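4. Pose tracking

The tracker is a Python module we named Flarkell. It reads the video from the hand-held gripper and outputs one pose per video frame, which the policy training code then uses. Holger Hägglund wrote the loop closure part. Our test set has 200 clips, and the first version lost tracking in 17 of them. 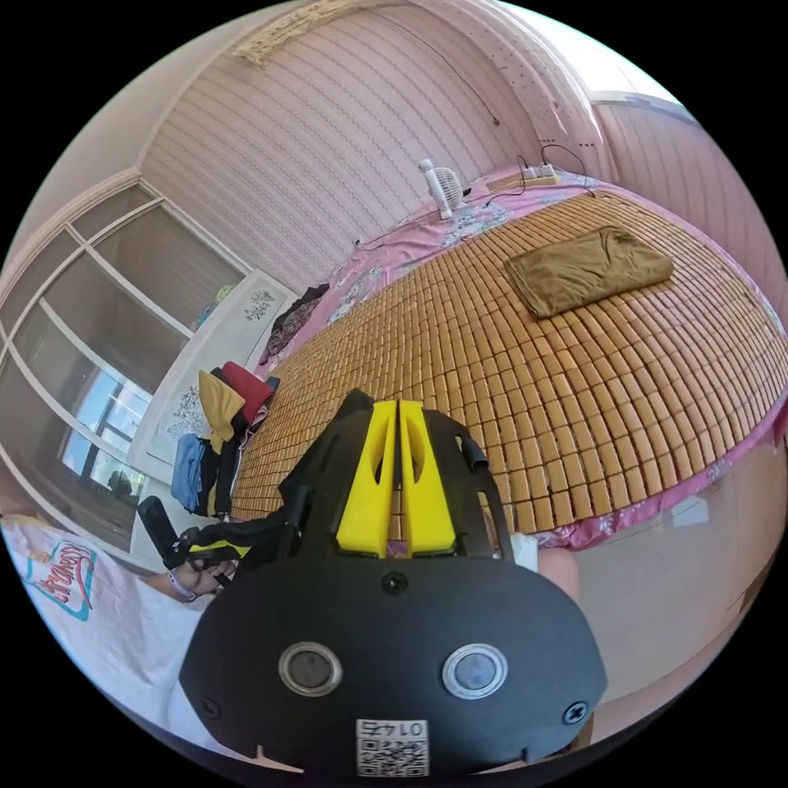

Feature matching was the main cause of the lost clips. The matcher picks corners by contrast, and repeated texture gives it many corners that look the same. The small tan tiles of the sleeping mat are a hard case, and so are the fine stripes on the wall. We added a ratio test and a cap of 5 matches per grid cell. The yellow fingers are now masked out before matching.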